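Ground Rules for Recording Household Tasks with a Hand-Held Gripper

Last revised 2021-05-27

Most of the trouble in a demonstration set is put there by decent people having a long afternoon. They skip a check, they fix a cloth with the free hand, they let a bad take through since the next one was going to be better. Then a policy gets trained on the lot and learns, with great patience, to do all of it.

What follows is the procedure we use at Wilta for bed and laundry tasks. It started as a page of complaints and got longer. If you work on kitchens you can use most of it, although the section on cloth will have to be swapped for something about water, and you have my sympathy.

Before you start

You will need the gripper, charged. You will need the task card, printed, in the large type. You will need one operator, one logger, and an agreement about which of them is in charge. (The logger. It is always the logger. The operator has their hands full and opinions about their own work.)

Read the task card out loud, both of you, all the way through. It takes less than a minute and feels silly. Do it anyway. "Put the cloth at the foot of the bed" meant two different things to two different people for a whole week in August, and the recordings from that week are still in a folder called ASK TUDOR.

Step 1. Declare the work area

Decide which surface the task happens on and say so in the log. For our bed tasks the work area is the top of the mattress, edge to edge, and nothing beyond it. Anything that happens on the floor, on a shelf or on top of a washing machine is outside the task and doesn't get touched with the gripper while recording.

Then decide what belongs on the surface. We sort things into two groups:

Task objects. Named on the card. The gripper may touch these.

Bystanders. Phones, bottles, tags, chargers, whatever a lived-in room collects. These may stay, if the card allows clutter, but they have to be logged, and they have to stay put from the first second of the take to the last.

Cluttered takes are worth having. A robot that has only ever met a bare bed will be badly shaken by its first phone charger. What you want to avoid is clutter that wanders, where a bottle comes and goes between takes and the log says "bottle: yes" straight down the column. If something moves during setup, finish moving it, take your hands away, and write the list again from what is there now.

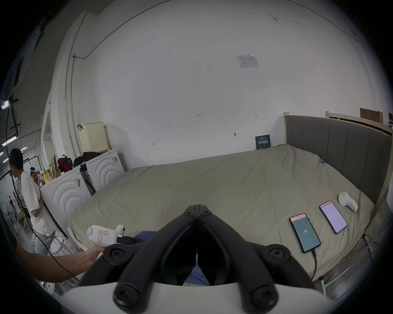
Step 2. Check the gripper

Close the jaws fully and look at the tips. They should meet. If one sits ahead of the other, stop and swap the jaws; don't bend them back with your thumb, however good your thumb is.

Go over the screws by hand. You are feeling for wobble, nothing more. If one is loose, tighten it, and then redo the open-and-close calibration from the start. People hate this rule. A quarter turn at the pivot changes the reading for jaw width, and you won't see it in the video at all. You will see it a month later as a robot that closes confidently on air.

Look at the indicator lights before you pick up anything. Our rule is that the operator reads the lights to the logger and the logger writes down what was said. "They're fine" is not a reading. If the lights change partway through a take, finish the motion you're in, set the tool down and end the take.

Check that the labels on the body are still attached. If one is peeling, replace it between sessions, never during one.

Step 3. Hold it properly

Grip the handle below the body, fingers wrapped, wrist straight. Keep your fingers off the housing. Keep your sleeve off everything.

The free hand is the real problem. It wants to help. It has been helping you with laundry your whole life and sees no reason to stop now. Put it in a pocket, behind your back, or flat against your leg. If the card calls for two grippers, it gets the other gripper. If it calls for one, it gets nothing, and any take in which the bare hand touches a task object is marked HAND and dropped from the main set. There is no appeal.

Step 4. Move at the speed the card gives

New operators go too fast, and then somebody mentions it and they go too slow, like people carrying soup. Both are bad. Work at the pace you'd use if you were doing the chore while listening to the radio.

Pause at the start with the jaws open and clear of the surface. Count to two in your head. Approach. Pause again before you close. The pauses give whoever cuts the recordings somewhere clean to cut, and they give you a moment to notice that you're about to pinch the sheet as well as the cloth.

Step 5. Working with cloth

Cloth deserves its own list, so it has one.

Start from a mess, but a mess you made on purpose. Drop the cloth from elbow height and leave it how it lands. Arranging it into an artistic heap gives you the same heap every time, as everyone's idea of a natural heap is remarkably steady.

Pick a high fold or a free edge and go for it. Don't hover over the whole thing choosing. If you can't choose, end the take, drop the cloth again and start over.

Approach low, with the jaw nearly level with the bed. Coming straight down pushes the fold flat and you end up grabbing mattress.

Close until you feel the cloth, then stop squeezing. More force won't help with a cloth you've missed.

If you pick up the sheet too, let go, back away, and go in again. Keep recording. A recovery like this is a good take, provided it's logged as one. We mark it R and keep it. Early on we threw these out, and the robot trained on what was left had no idea that mistakes could be survived.

Smooth the sheet between takes, but only as much as the card says. Our bed card says "mostly flat, wrinkles allowed." This line was argued over for longer than any other sentence in the document, and I'm told Luminița Bogdan still has the version with the diagram. 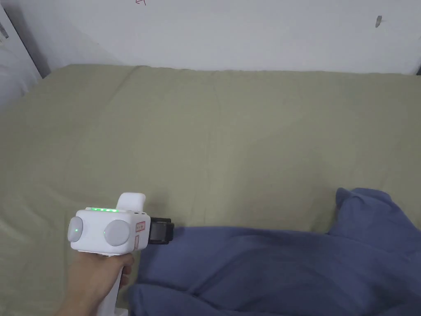 Tudor Bucur disagrees with me on smoothing, and asked for his view to go in: the sheet should never be touched between takes at all, so that wrinkles build up over a session the way they would in a house. He says a freshly smoothed sheet at the start of every take teaches the robot that beds reset themselves, and that he has met no such bed. He'd also like it known that the folder was not named by him.

He has a point. The compromise is that half of each session runs with smoothing and half without, and the log says which. If you're only running one short session, pick one and stick to it.

Step 6. Log it while it's true

The log line is written when the take ends, before the next one begins. Logs filled in at the end of the session are fiction, some of it quite well written.

Each line has:

Take number
Card number and version
Operator
Lights, as read out
Bystanders, listed by name
Result: DONE, R, HAND or STOP
Notes, if you must

The result is the logger's call. An operator who disagrees may say so in the notes, politely, in one sentence.

Don't renumber. If take 13 was a disaster, there is still a take 13, and it says STOP. A gap in the numbers looks like a lost file, and then somebody spends a morning hunting for it.

Step 7. People in the room

Anyone who may be recorded signs the consent sheet before the first take, including those who are "just passing through." People in rooms are always just passing through. If someone hasn't signed and walks in, stop, and delete the take the same day.

Phones left out with the screens on count as people for this purpose. Check what they're showing. Messages, names and account pages shouldn't end up in a shared set, and the owner of the phone ought to be asked, even if the owner is you.

Nobody talks to the operator during a take. The logger may say one word, which is "stop."

Step 8. Review before you pack up

Watch one take in every ten at full speed, all the way through, while the room is still set up. You're looking for jaws out of view, bystanders that moved, and bare hands. If you find a fault, watch the takes on either side of it until you reach clean ones.

We set a floor of 1,000 kept takes for a new bed task before anyone is allowed to train on it, and we've stuck to it even when somebody had a demo coming up. The Plomovetti set has over 3,000 and gets treated with respect. It has its share of R takes, and no one has ever complained about those.

Questions that come up

Can I swap operators partway through?
Yes, and you should. Different people grab cloth differently. Log the change, and have the new operator read the card out loud. Yes, again.

Can I use the Jukodel jaws with the Nistor card?
No. The card was written for the wider opening. Write a new card, give it a new version number, and then you can.

What if the card is wrong?
Finish the session with the wrong card. Fix it afterward. A set with one steady mistake in it can be repaired, and a set where the rules changed after lunch goes in Tudor's folder.

Do I really have to count to two?
Yes.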